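Clarcombe mill: stock and orders system, progress to the end of April

Where we are

The Clalik software is now live in the weaving shed and the dye house. It is not yet live in finishing, where the cloth ledger is still a cloth ledger, with a pencil on a string. We have entered 400 fabric codes, 68 of which proved to be the same navy twill under different spellings. The twill has been told to pick one.
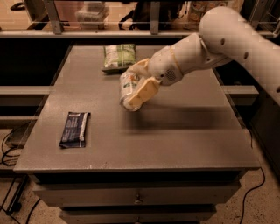
Training

Dénes Szénási ran 2 sessions for the shift leads. Attendance was good at the first and thoughtful at the second, which fell on the afternoon the yarn lorry from Wiltmont turned up early. Everyone can now book a roll in and out. Booking half a roll remains a matter of faith, and Dénes is writing a one-page guide.
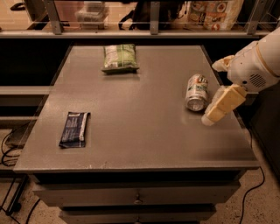

The shift leads also asked for bigger type on the order screen. Clalik have agreed to this, and have quoted for it with impressive speed.

Money

Spending is within the grant, apart from the label printer. We budgeted for one that prints labels. The replacement does so, and I have moved the difference from travel, as we haven't been anywhere.

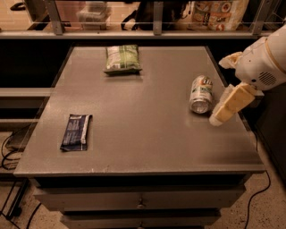

Green snack bag and silver can on the grey-topped table.

Next

Finishing goes live once the Rozīte order has shipped. We would also like to move the remaining 100 customer accounts across before the summer shutdown. I still need your approval for the second payment to Clalik, whose reminders work perfectly.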